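Gripper comparison, working meeting
Minutes, May

Present: bench group, purchasing, one guest from the Um project (left before item 4)

1. Minutes of last meeting
Accepted with one correction. The Jotetti fingers were on loan for 22 days, not 49.

2. Zonovora against Jotetti fingers, block task
Bench group reported 222 pick attempts, split evenly between the two finger sets. Zonovora dropped or missed 22, Jotetti 59. Purchasing asked if that settles it. The chair said no. The Jotetti runs were all done by one operator in the first week, before the wrist camera was refocused, and the log does not say which failures were the fingers and which were the person driving. A miss and a drop are also logged under the same code. That was raised in March and is still the case.

Bench layout for the block task:

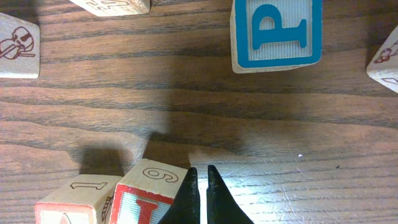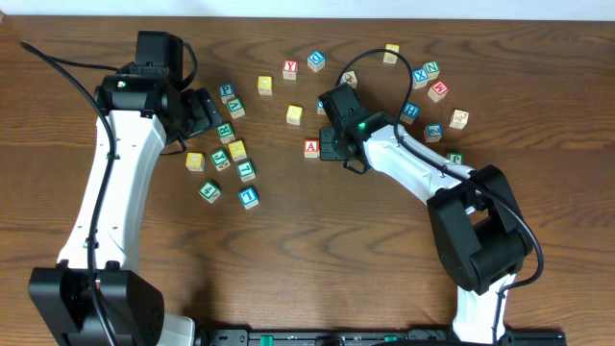 The supplier's claim that narrow tips "never disturb neighboring parts" was discussed. Nobody at the table believes it. The log has no column for nudged blocks, so we can't say it is false either. Bench group to add one.

The guest asked why wooden blocks at all. Answer given: they are cheap and they don't break. The guest pointed out that our customers don't ship wooden cubes. Noted. Softer parts to be tried once the cubes give the same result two weeks running.

3. Mikside controller
Demo version installed. The brochure promises smoother motion with no tuning. Bench group spent an afternoon tuning it. Two members thought the arms moved better, one saw no difference, and all three knew which controller was running. Chair wants it repeated with the operator not told. No purchase until then.

4. Wrist camera or overhead only
Not settled. Moved to next meeting.

Actions
Bench group: separate codes for miss and drop, nudge column, rerun Jotetti with a second operator.
Purchasing: ask Jotetti to extend the loan. Do not mention the numbers.

Closed 4:40 pm.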